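Posted in Kitchen & Home > Cutting Boards and Counters

**Maple board went fuzzy and dull after washing. Oil now, or sand first?**

**takden_kitchen** - September 1, 2019

I have a maple board, edge grain, that I use for bread and vegetables. It was smooth when I got it in April. I oiled it once and then more or less forgot it. Now the surface feels fuzzy after every wash, and there is a pale patch near the middle where the water seems to soak straight in. It isn't cracked and it sits flat on the counter.

My sister says to just put more oil on it. The man at the hardware store sold me a sheet of 217 - or maybe it was 220, the sticker is half torn - and said to sand it. I also have a bottle of olive oil the size of a fire extinguisher and would like to know if that counts.

I don't want to make it worse. Which comes first, and how long do I have to keep it out of use?

---

**Plinura**

Sand first, then oil. The fuzz is raised grain. Water swells the fibers at the surface and they stay standing up when the board dries. If you oil over them you get an oily fuzzy board.

The order I use:

1. Wash the board, wipe it, and stand it on edge overnight. It has to be dry all the way through.
2. Sand with the grain using 150 until the fuzz is gone, then your 220.
3. Wipe with a damp cloth and let it dry again. It will fuzz up a little, less than before.
4. Sand lightly with 220 once more. Brush off the dust.
5. Flood it with food-grade mineral oil, wait a few hours, wipe off what's left.

Do step 5 again the next day, and a third time if the pale patch is still drinking it up.

You can stop at 220. I took one board up to 600 to see what would happen, and it looked very nice for a week, but the oil went in slower and the first few knife marks stood out badly.
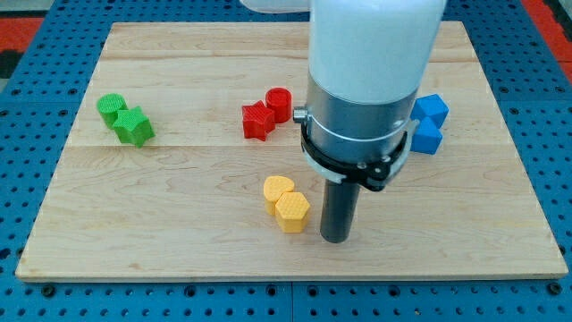

Olive oil doesn't count. It never hardens, and after a couple of months it can go rancid in the wood and smell like old crayons. Mineral oil from the drugstore is cheap and has no smell. Maple is a tight wood and takes less than you'd expect. On a light board where the grain still shows clearly, like the one in my photo, you can watch the color change as the oil goes in, and any spot that stays chalky needs more. Do both faces and all the edges, even if you only cut on one side. A board oiled on one face takes up moisture unevenly and will cup.

As for time out of use, 4 days covers it if you let it dry properly between steps. Most of that is waiting.

---

**rurkurico77**

just oil it. ive never sanded a board in my life and mine are fine. coconut oil smells nicer too

---

**El Ouafi Woodshop**

Plinura's steps are right. A few things to add from refinishing boards for other people.

Use a sanding block. If you press with your fingers you will dig a shallow dip in that pale patch, and then water will sit in it. Go over the whole face evenly, even the parts that feel good.

Check the patch before you sand. Put a drop of water on it and another near a corner. If both soak in at the same speed, the whole board is dry and the patch is probably just where you do most of your scrubbing. If only the patch soaks it up, expect to oil that area more than the rest.

On coconut oil: the refined, fractionated kind stays liquid and keeps well. The jar from the baking aisle is a different product and I wouldn't put it on a board.

After the last coat of oil you can rub on a board cream, which is mineral oil with beeswax melted into it. One part wax to 4 parts oil by weight is what we mix here. It helps water bead up and it buys you some time between oilings. And no dishwasher, no soaking in the sink. Wash it, wipe it, stand it up.

---

**takden_kitchen**

Thanks. Did the water drop test and only the patch soaked it in. The board is standing on edge by the window now, and I bought 150 and a new sheet of 220 with the sticker still on it. Will skip the olive oil.

*Thread viewed 1,578 times*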